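Prasska matte tabletop, white, 1621 mm: long-term review
Reviewed by Binta Adeyemi
Apr 16, 2018

The Prasska is sold as a bare top, with the legs bought separately. I ordered the 1621 mm length in matte white and put it on a Cellent steel underframe. The questions I had going in were how the coating handles glare, how it takes marks, and whether a top 22 mm thick would sag without a center rail. I already had a glossy white top from Nnaji to compare against, mounted on the same model of frame.
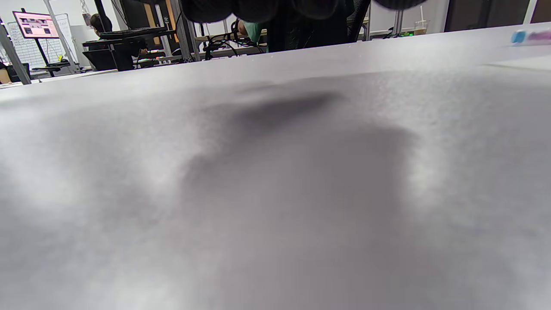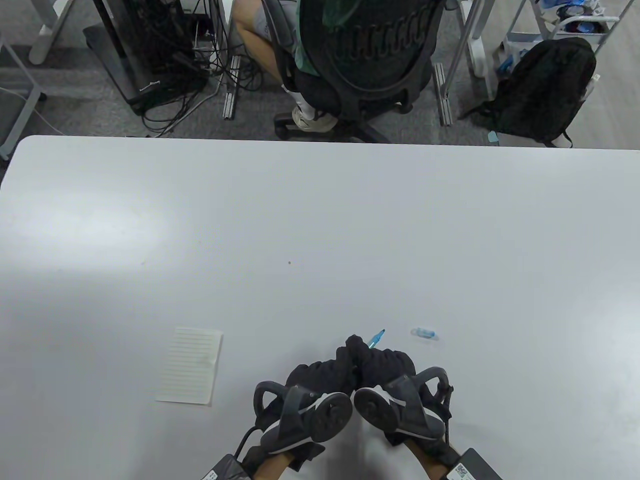 Uldis Pētersons disagrees with me on the finish and asked that his objection go near the top. His position is that matte white is the wrong choice for any work surface used under overhead light, that it spreads a reflection over a wide area where gloss would keep it small, and that a mid-gray top at the same price would have made the whole subject moot. He would also like it known that he owns the gray one.

He has a point on the spread. A desk lamp placed behind the Nnaji gives a small, hard highlight that can be dodged by moving your head. On the Prasska the same lamp gives a wide, soft patch with no clear edge. It is less bright at any single point and I find it easier to work next to for a full afternoon, but it can't be dodged. If your lamp can be moved to the side, move it. Shadows on the matte top are also soft, and for close handwork I prefer that.

Coating

The texture is very fine. Paper slides on it a little less freely than on gloss, and a ballpoint on a single sheet does not pick up the grain. A soft pencil does, slightly. For drawing I put a board down.

Marks were tested on the underside first, then on a strip along the back once I was satisfied nothing terrible would happen. Coffee left for 60 minutes came off with water. Blue ballpoint needed alcohol and left a faint shadow that was gone after a second pass. Permanent marker did not come off fully, and the maker does not say it should. Metal is the real weakness. Dragging an aluminum ruler across the surface leaves a gray line, and so does the foot of a cheap clamp. These are deposits of metal on top of the coating and a melamine sponge takes them off, but the sponge also polishes the spot. After 3 cleanings in the same place I could find it by tilting my head. Ngozi Balogun has had hers a year longer and uses a plain eraser for ruler marks. I have switched to that and it is slower but leaves no polish.

White shows every crumb. I don't hold that against it, but a buyer with a dusty hobby should think about it.

Stiffness

With the Cellent frame set to its widest position, the unsupported span is long and the top moves when you lean on the middle. It recovers fully. I left a monitor, a printer and two boxes of paper on it from May until the new year and checked with a straightedge before and after; any permanent bend was too small for my feeler gauges. The Nnaji, which is thicker, barely moves under the same lean. If you plan to mount a vise, add a center rail. Prasska does not sell one, but the Bukico rail fits if you drill two new holes, and the screws that come with it are short enough not to break through.

Edges and hardware

The edge band is well glued and the corners are eased just enough to be comfortable under the forearm. One short side had a glue line that I could feel with a fingernail. It has not opened up. There are no pre-drilled holes, only shallow center marks, and on mine one of those was off by enough that the frame would not have sat square. Measure and mark your own. Use a depth stop – the material between the bottom of a pilot hole and the white surface is thin, and a split there cannot be repaired.

The packaging was adequate. Cardboard corners, foam sheet on the face, no damage.

Verdict

Good flatness, a durable enough coating, poor center marks. I would buy it again for a desk or a light assembly table and would choose the thicker Nnaji for anything involving hammers. Anyone with a fixed lamp at the back wall should look at the gray version before ordering.

Correction: an earlier version of this review said the Bukico rail comes with washers. It does not. Thanks to Nneka Omoregie for pointing this out.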